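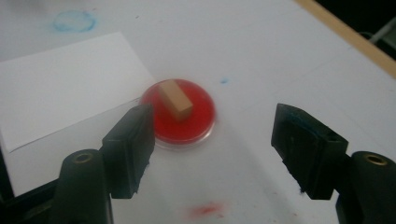
Danica Polák wants to know why the court reporting desk has spent most of its travel money before summer, and whether the Skarkine shooting trial is going to eat the rest of it. Fair questions, both of them! She put them to me in the margin of the last budget sheet, so I'll start there and get to the rest after.

Yes, we're ahead on travel. The grant gave us 1,000 dollars for getting to hearings and we've used 600. Most of it went in February, when the preliminary hearing got moved twice and I'd already driven out both times (the clerk's office posts changes on the door, and the door is a long way from my desk). The third time it went ahead, the judge found enough evidence for trial, and we had the story up that same afternoon.

As for the trial, I think 400 will cover it, which happens to be what's left. Jury selection is set to run a few days and I don't plan to sit through all of it. I'll be there for openings, for the two deputies, and for the neighbor who made the emergency call. If the defense puts Michalík on the stand I'll want to be in the room for that too, so please don't ask me to trade those days away.

Now the records work. We asked for the charging papers in every felony assault case the county filed last year, and we've now got 550 of them scanned and named. Fillow is holding the scans and so far it's behaved, apart from one bad evening when it logged everybody out and I lost a page of notes. Reading them is slower than I promised you. Some have the bail amount on the first page, some bury it in an attachment, and a few don't have it at all, so I go back to the clerk with a list. She's been very patient with me.

What I can say so far is that cases out of Skostis seem to wait longer for a first court date than cases from the rest of the county. I'm not ready to print that. The sheriff's office says the gap comes from how they log weekend arrests, and I need to check their arrest log against the court's dates before I believe them or don't. They've agreed to give me the log, though not when.

One thing went wrong and you should hear it from me. In our arraignment story we said the defendant had pleaded not guilty to all counts. He'd entered pleas on two, and the third was put off until his new lawyer could read the file. We fixed it the next morning with a note at the top, and I called both lawyers. Since then, I read the minute order before I file, even if that makes us an hour late.

Next up for me: finish the bail column, get the arrest log, and write a plain guide to how a case moves from arrest to trial, which readers keep asking for. I'd also like to move the unused photo money over to transcripts, if the grant rules allow it. Could you let me know by 07/06/2021? The court reporter wants a deposit before she starts typing.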